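Toklow patch 3: the boats are back

Update day at last, and I've already lost a whole evening to it!
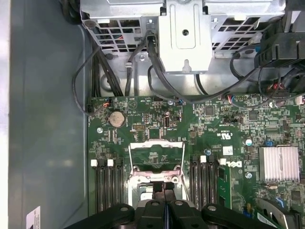 Beca Lloyd reckons the new harbour map is too easy once you've got the grapple, and she did finish it in 13 minutes. I took far longer (I kept falling off the crane). Samuel sells rope for 400 coins now, so stock up before you sail.

Still no fix for the lighthouse door, grr.

Recent posts
Voltard: my first 268 hours
Best hats in Diren
Toklow fishing spots

Contact | © Dwynwen Lewis, December 31, 2018 | Back to top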